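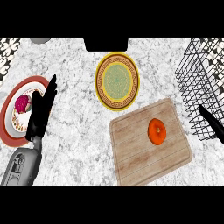

Counter with the round plate and the wire rack

August 8, 2020

Back on the water main business again. I spent the morning going through the council packet for the Totthorpe Road job and I want to get it all down while it's fresh, so apologies to whoever reads this next (Cameron, probably) for the rambling.

The short version is that the packet and the spoken motion don't match. The packet has the main being replaced from Worik Street up to the school gate. What Councillor Leckie read out, and what they voted on, stops at the Farquharson bridge. I listened to it three times with the sound turned up and she says "to the bridge" every single time, clear as a bell. Nothing about the school. So either the staff report is old or the motion got trimmed on the way in, and the minutes aren't up yet to tell us which.

Elspeth thinks it's an old report. Her reasoning is that the map on the back page still shows the turning lane they dropped last December, and I hadn't spotted that at all! Good eyes. I'm not totally sold, though. The cost line looks new to me, and if you were going to update the money you'd think you'd swap the map out too. Then again I've seen what comes out of that office in a busy week.

Yaa got the recording lined up with the agenda, so we can now jump straight to an item. Lovely to use. The offset drifts a bit after the recess - she had to nudge everything from item 6 onward by hand - and I think that's the stream cutting out while they were off getting coffee, then starting up again on a fresh clock. If you pull clips from the second half, check the start point by ear and don't trust the number. I got burned on this with the parking bylaw and ended up quoting a man who was talking about dogs.

Public comment on the main ran nearly 60 minutes, which is a lot for pipes. Most of it was about the road being closed and who gets told. The people up by the school want a letter through the door, the mayor's office wants to put it on the website and leave it there. I've a soft spot for the letter people. My own street found out about the last closure from a cone.
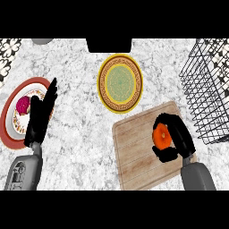

Flora Leckie
Recordings and minutes, Cesley Council Notebook

(And before anyone writes in again, the councillor is my aunt, it's on our about page, and Cameron checks everything I type up about her votes.)

Afternoon. Called the clerk's office and got Shona Lamont, who was very nice about it and couldn't say anything until the minutes are approved. Fair enough. She did tell me the approved set should be posted within 10 days, and that if there's a correction it'll be a separate sheet and the old packet stays up beside it. I didn't know they did it that way. It'd explain the mess we had with the sidewalk grant, where we had two versions saved under one name and I swore blind somebody had edited ours.

So, new habit: when we save a packet, put the date we downloaded it in the file name. I've gone back and done this for the summer ones. The spring ones I can't do properly as I've no idea when we grabbed them. Yaa might have it in her mail.

Still to do on Totthorpe Road:

Ask Elspeth to scan the back page map at a decent size, mine is mush.
Cameron to listen to the motion cold, without reading this first (too late, I suppose).
Find out who seconded. Two people talk at once and I can't pick the voice.
Hold the write-up until the minutes are posted. I'd love to run it now but if it's only a stale report we'd look daft.

Oh, and the microphone on the left end of the table is humming again. I've told them. Everything from that end needs the low filter on or it's like listening through a fridge.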